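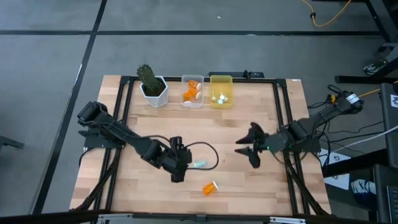
Eleven nights above Kellbridge

I booked the hermitage on a Tuesday, in a bad mood, with one eye on my work email. By August I was dragging a suitcase with a broken wheel up the last 305 steps to Iltance, wondering what kind of person brings a suitcase to a hermitage. (Me. I do.)

The chapel was shut for 15 years after the rockslide took out the lower path, and the town of Kellbridge pretty much got used to seeing it dark. Now the bell goes again at six in the morning, and if you sleep in the guest rooms it goes right through your pillow. I loved it by the third day. On the first I could have cried!

Hubert Sutter runs the place. He's a former bus driver who took his vows at 65, and he still checks over his shoulder before he turns a corner with the soup pot. I asked him what guests are supposed to do all day and he said, "Whatever you were putting off." Then he handed me a bucket of beans to shell.

So I shelled beans. I went to evening prayers even though I hadn't been inside a church since my cousin's wedding, and I stood in the wrong place twice. I read half a novel. Some afternoons I walked over the ridge to the old Moltetti farm, where they sell a hard little cheese and let you sit on the wall as long as you like.

We use cookies to remember your preferences. Accept all | Manage settings

There were five of us staying, and meals were silent until the fruit came out - then everybody talked at once. A retired couple from the coast had come to pray for their son. One man had come for the hiking and kept skipping the hiking to sit in the chapel.

I still don't know what I believe. I've booked again for next summer, same room, and this time I'm bringing a backpack.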